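Prulent Evidence Drying Cabinet, Model 278
For police property rooms and small crime labs

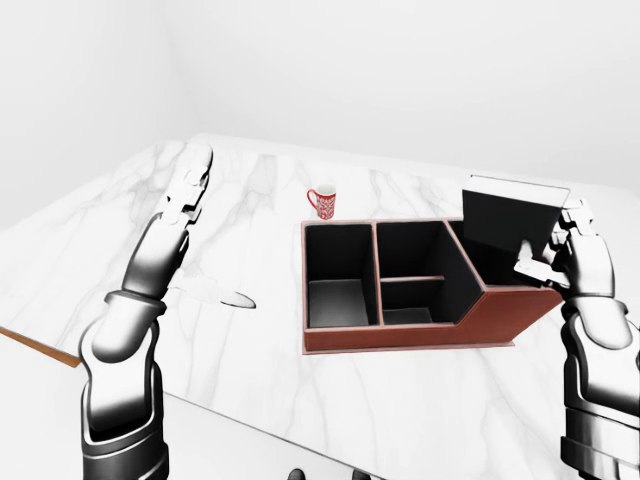
Overview
The Prulent 278 is a locking cabinet for air-drying clothing, bedding and other items before they are packaged and booked into evidence. It holds 4 garments on hanging rods or the same number of flat items on pull-out shelves. Air is drawn through a filter at the bottom and leaves through a second filter at the top.

Features
2 separately locked chambers, so items from a victim and a suspect can be kept apart
Keyed lock and seal hasp on each door
Removable drip tray with paper liner
Fan runs on a timer or continuously
Inside walls wipe down with standard disinfectant
Log sleeve on each door for case number, officer and time in

Setup
The cabinet ships in 2 cartons and is put together on site. Leave space behind it for the power cord and the exhaust collar. It can vent into the room or be connected to a building duct. The duct kit is sold separately.

Filters
Change the intake filter when the indicator turns red. Change the exhaust filter after any item treated as a biohazard. Bag used filters and follow your department's disposal rules.

In use
The Cunotdale Police Department put a 278 in its property room last September. "We used to hang things in a converted shower stall," says evidence technician Gudrun Backlund. "It took up nearly half the room and the door didn't lock."

Ordering
Sold through De Graaf. Replacement filters and Perenness tray liners are stocked separately. For agency pricing or a purchase order quote, contact Stellan Dalen in public safety sales. Keys are shipped apart from the cabinet and must be signed for.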